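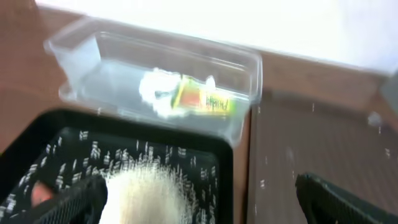

August, evening session. Rimden, bench log, Partanen workshop

Carried over from the last entry: left gripper closes late on the wrapper pick, right arm droops when holding over the rack, rail clips to be checked. Did the first one properly, the second one partly, the third one at the end.

Task order unchanged. Wrapper goes to the clear container. Leftover food goes to the black tray. Cup, bowl and plate go to the dish rack. Left arm does the wrapper and the food, right arm does the rack. Hand-over between arms is still by setting the item down on the serving tray and picking it up again from the other side. In-air hand-over stays off until the right arm holds its height.

Late closing, left gripper

The close command goes out on time. Confirmed this by logging the command and the jaw position on the same clock, which the old logger did not do. The jaw starts to move 200 ms after the command. All of that delay is in Nederus, in the filter on the jaw current reading. The filter was put in when the jaw motor was noisy at low load. The motor has been replaced since and the filter was never taken out.

Removed the filter. Jaw now starts on the next control step. Current reading is rougher but the contact threshold still triggers cleanly on the spoon handle and on the cup. It triggers early on the wrapper in a few runs, because the film pushes back a little before the pads meet anything solid. Raised the threshold for film items only. This is a constant in the item table and should be a measured value. Leaving it for now.

The replacement pads from Flestard are on both grippers. Ribs run along the finger, as on the old ones, but the rubber is softer and picks up starch. After a rice run the pads have to be wiped or the next film pick sticks on release. Tried a dry cloth and a damp one. Damp is better; let the pads dry before restarting, otherwise grains cling to them and end up in the clear container.

Scooping

Spoon scooping from the bowl is acceptable. The path from bowl to black tray is too fast at the end. The arm stops over the near rim, the spoon carries on for a moment, and grains land outside on the table. Lowered the acceleration limit on the last segment and moved the tip point toward the center of the tray. Spill went down. It did not go to zero, and what is left comes off the underside of the spoon, so it is a wiping problem and the path will not fix it.

Vision side: scattered grains on the dark tray are picked up by the wrist camera as one large item when they lie close together. The planner then tries to grasp it. Masked out the whole tray area for grasp proposals. The tray is only ever a place target, so nothing is lost. The same mask should not be copied to the serving tray.

Exposure on the wrist camera is still automatic. It hunts whenever the white wall comes into view behind the table, and the detections drop out for a moment while it settles. Fix it by hand next time with the shop lights on and the blinds down, and write the value on the tape by the switch.

Left arm reach and the cup

Approach to the light blue cup on the serving tray is the worst pose in the set. The forearm passes over the black tray at a shallow angle, and the elbow is close to its soft limit. If the serving tray is pushed toward the wall the elbow hits the limit and the arm stops short over the cup. Marked the near corners of the serving tray on the table with pencil. The marks are to be used until the base is shifted.

Cable on the left gripper stands up from the top of the housing and swings when the wrist turns. Not a fault yet. It should be tied back to the forearm with enough slack for a full wrist turn.

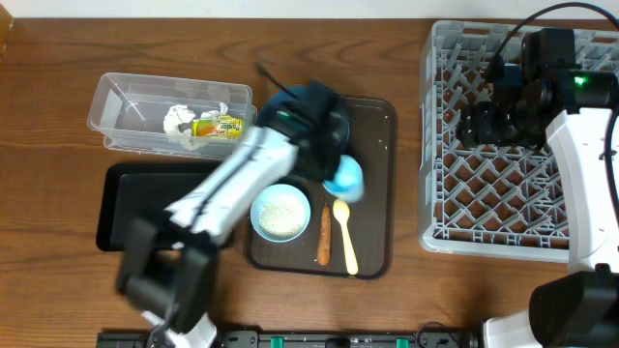
Tuulikki Ruotsalainen: I would not shift the base before trying the mirrored elbow solution. Nederus picks the first one that fits and never looks at the other. When I ran the left arm on my own bench, the mirrored pose cleared the tray rim with room to spare, and the only cost was a slow move at the start. Also check the droop on the right arm with the gripper cable unplugged. The loop is stiff and it pulls.

Tried both suggestions. Mirrored elbow works for the cup. It does not work for the far edge of the plate, where the forearm comes down too close to the bowl. The solver now takes a preferred elbow side per item, set in the item table next to the film threshold. Slow move at the start is real and I can live with it.

On the droop: unplugged the cable and repeated the hold over the rack. Droop is smaller but still there, so the cable is one part of it and the gear play in the shoulder is the other. Rerouted the cable in a wider loop and added a small gravity offset to the shoulder joint. The offset was tuned by eye with the cup in the gripper. It is wrong for an unloaded gripper and the arm rises slightly after release, away from the rack, which is the harmless direction.

The shoulder gear has now done over 2,000 cycles by the counter. Order a spare set before opening it.

Wrapper on plate

Harder variant of the wrapper pick: crumpled wrapper lying on the plate with food residue next to it. The left gripper has to come in over the plate edge at a low angle and close on a fold. If it comes straight down, the pads touch the plate and push it along the tray. Two settings matter, approach angle and closing width. With the width as used for the flat packet, the fingers scrape residue. Narrowed it and the scraping stopped in most runs, at the price of a few missed folds. A missed fold is retried from the opposite side. The retry limit is 2, after which the arm returns to its rest pose and waits.

Right arm is parked over the rack during all of this. The parked pose keeps it out of the overhead camera's view of the plate, which the old one did not.
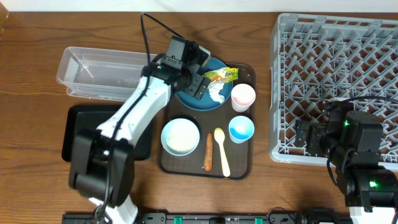

Rail and clips

Went along the front rail with the hex key. The bolts under the left base had backed off a little, the ones under the right base had not. Tightened everything and put a paint line across each bolt head. The green clips are a loose fit on the rail and slide if a cable tugs on them. Wrapped tape under them for now.

Checked the base positions against the calibration afterward. Left base reads slightly rotated compared with the stored value. It is small enough to ignore for the cup and too large for the spoon handle, so recalibrated the left arm and kept the old file under its previous name.

Open

Measure the film threshold properly, with a range of wrappers.
Fixed exposure on the wrist camera.
Tie back the left gripper cable.
Spare shoulder gears for the right arm.
Ask Flestard whether the pads come in the harder rubber.
Gravity offset should depend on load. Read the payload flag from Nederus, it is already in the message and unused.
Pencil marks for the serving tray have to be redrawn after the recalibration. Not done tonight.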